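Contrôle avant séance de démonstration : poste bimanuel, tâche « tiroir »
Atelier Wurkano, cellule de Clanmont. Fiche à remplir avant la première prise, commentaires compris. 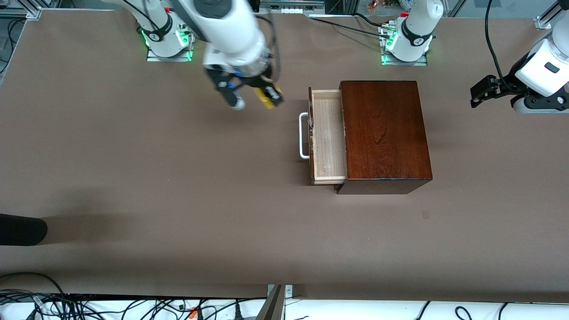
Tâche du jour : ouvrir puis refermer le tiroir du petit meuble en bois, en téléopération, une prise après l'autre. Objectif de la campagne : 1 000 démonstrations exploitables. Une démonstration où l'on jure reste exploitable, le son n'est pas enregistré.

1. Embases
Fixation des deux colonnes sur leurs platines : conforme.
Voyants verts au pied des deux bras : conforme.
Commentaire : vert veut dire sous tension. La fiche précédente portait « vert = on peut mettre les mains ». Ligne supprimée.

2. Arrêt d'urgence
Essai bras gauche : conforme.
Essai bras droit : conforme, au deuxième appui.
Commentaire : un arrêt d'urgence qui demande de l'insistance n'en est pas un. Bouton à remplacer avant la fin août, demande envoyée à Mühlbauer.

3. Pinces
Serrage des doigts : conforme.
Patin jaune, pince droite : à surveiller.
Commentaire : pousser le patin du pouce, il ne doit pas bouger. Bras à l'arrêt, cela va mieux en l'écrivant.

4. Câbles
Boucle libre au poignet droit : conforme.
Câble du bras gauche, débattement complet : conforme.
Câbles noirs sur le panneau blanc, à l'avant : non conforme.
Commentaire : le rangement est signalé depuis 2 campagnes. La réponse reçue était « c'est provisoire ». À regrouper sous gaine, en gardant lisible l'étiquette blanche, seul élément du lot à avoir été identifié.

5. Meuble et tiroir
Poignée métallique en U, vis serrées : conforme.
Course du tiroir : conforme, un peu dure en fin d'ouverture.
Intérieur du tiroir : vide, mais voir commentaire.
Commentaire : petit éclat de bois vers l'avant du tiroir. À retirer à la pincette avant la prise 1, faute de quoi le modèle apprendra qu'un tiroir se livre avec son éclat. Vérifier aussi que le meuble ne glisse pas quand on tire. Si l'opérateur le retient avec la pince gauche, il le fait à toutes les prises, ou à aucune.

6. Poste de téléopération
Retour d'effort : réglé sur 2.
Correspondance gauche/droite : conforme, vérifiée en bougeant un seul bras.
Logiciel Gurkitz, enregistrement lancé et témoin affiché : conforme.
Commentaire : le bras droit est à gauche quand on regarde depuis l'avant de la table. Tout le monde le sait, y compris ceux qui ont fait une matinée de prises inversées.

7. Personnes
Zone dégagée avant prise de commande : à annoncer à voix haute.
Guidage manuel : une seule personne, vitesse réduite, cheveux attachés, pas de bague.
Pause : toutes les 30 minutes. Au-delà, les gestes deviennent mous et le robot les copie fidèlement.

Décision : démarrage autorisé après retrait de l'éclat et reprise du point 4. Le point 2 est à réessayer à chaque changement d'opérateur, résultat noté au dos.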